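Sunday, late

Firmware 50 went onto the Clesach this morning. The flight controller accepted it on the second attempt; the first stopped at the bootloader with a checksum error, cleared by swapping the USB lead. Parameters reloaded from the backup, all 254 of them, and compared line by line with the old file. Only the barometer offset differed.

Took it over to the hall at Orano after lunch. Indoor hover without GPS, optical flow only. With the old build it crept towards the north wall whenever the lights were dimmed. Today it held position over the mat for the full battery, lights up, then crept again with half the tubes off -- slower than before, same direction. Suspect the flow sensor mount and not the code. The damping pads on that side have gone hard.
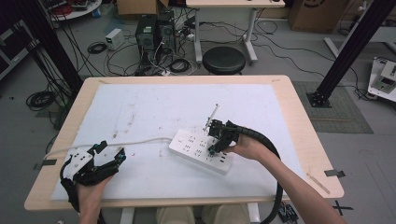 White plug held over the end of the power strip.

Compass calibration is useless in that building. There is steel under the floor and the heading swings as soon as the aircraft drops below waist height. I have switched the compass off for indoor profiles and am running on gyro heading alone. Drift over one battery was small enough to ignore.

Video link: the Brarirel receiver lost picture twice behind the stairwell door. Moved the aerial to the top of the case and it stayed up, with some tearing. Need to try the Hou patch aerial in the same spot before blaming the transmitter.

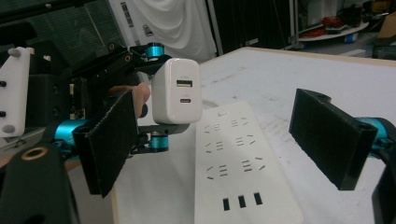
Small white charger with USB-A and USB-C ports.

Log number 1657 is the one to keep. Vibration on the vertical axis is well down after balancing the props, but there is a narrow peak at mid throttle which I can't place. Front left motor bearing perhaps -- it feels slightly rough by hand. Spare motor is in the drawer with the wrong length of wire on it.

To do: new damping pads, extend the motor wires, repeat the dim light hover with both. Batteries left at storage charge.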